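Bench check, two-arm cell, Weterdale. Gripper comparison: Undalon two-finger (fitted now) against Hrynyshyn two-finger (on the shelf, goes on next).
Checked by Najwa Majali. Second check on power and stops by Zaid Matar.
Month: April. Repeat the whole sheet after every gripper swap.

## 1. Power and stops

- [x] Stop button tested with both arms moving. Both stopped.
- [x] Stop button tested from the desk side. Same result.
- [x] Controller restarts only after a manual reset.
- [ ] Stop button label readable. **Comment:** worn on one side. Zaid has ordered a new one. Doesn't hold up the trial.
- [x] Supply reads 48 V at the controller, no load.
- [x] Supply holds with both grippers closing together. **Comment:** small dip on the meter, inside the limit.

## 2. Arms and mounting

- [x] Base bolts checked with torque wrench.
- [x] No play in the shoulder or elbow, checked by hand with power off.
- [x] Joint zero matches the marks, left arm.
- [x] Joint zero matches the marks, right arm. **Comment:** needed one re-zero. Write it down if it happens again. Twice in a month means we call for service.
- [ ] Wrist cable slack, left. **Comment:** see below. Passed for slow moves only.
- [x] Speed cap set for trial work.

## 3. Grippers

- [x] Fingers close evenly, no gap at the tips.
- [x] Pads clean, no cuts or loose edges.
- [x] Grip force read on the gauge, five closes per side. Left and right agree.
- [x] Fingers hold position with power cut.
- [x] Open and close time logged. **Comment:** 164 ms slower on the Undalon than on the Hrynyshyn at the same setting. Could be the controller. Swap controller channels before blaming the gripper.
- [ ] Pad temperature after a long run. **Comment:** not done, gauge was out on loan. Do before sign-off.

The grip tests use mixed objects, and the same set has to go in front of both grippers. If an object gets damaged, replace it with one as near as we can find in size and note the change on the sheet. Food goes in the bin when the session ends and the pads get wiped before anything else is picked up.
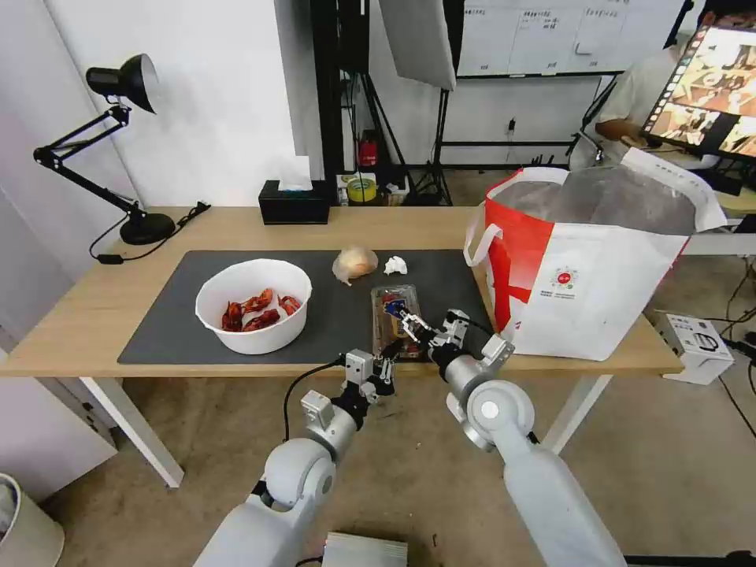

Cable routing is the item I would fix first. The Hrynyshyn wrist connector sits further out than the Undalon one, so any loop we leave now will be longer after the swap. The left arm carries a black cable that loops from the wrist down toward the lower segment, and in low reaches over the front of the table that loop is what I worry about. Clip it at the forearm and leave enough for a full wrist turn. Run the turn both ways by hand before powering up. Check the right arm the same way even if it looks fine.

## 4. Cameras

- [x] Head camera sees both grippers at the near reach limit.
- [x] Lens wiped.
- [x] Exposure locked. **Comment:** with auto exposure on, white parts washed out. Leave it locked for both grippers or the runs can't be compared.
- [ ] Wrist camera mount fits Hrynyshyn flange. **Comment:** it doesn't. Flititz adapter plate needed. We have 2, one has a stripped thread. Zaid will re-tap it.

## 5. Work area

- [x] Mat flat, corners down.
- [x] Nothing stored inside the arm sweep that isn't part of the run.
- [x] Walkway to the extinguisher clear.
- [ ] Floor cables covered where people walk. **Comment:** not covered yet. Use the rubber strip from the storeroom.

## 6. Trial rules

- Each gripper gets 70 grasps, split evenly between arms.
- A grasp counts if the object is lifted and set down without a hand from the operator.
- Slips are logged as slips even if the fingers catch the object again.
- Thin lids: use the low force setting first. If the lid bends, stop and log it. Don't retry at a higher force on the same tray.
- No hands on the table while the arms are enabled.

**Result:** passed for slow-speed trial with the Undalon. Not passed for full speed. Open items are the stop label, left wrist cable, pad temperature, adapter plate and floor strip.

**Comment from Zaid:** agree on all of it, but please do the floor strip before the swap. The spare arm cart has to come through that side.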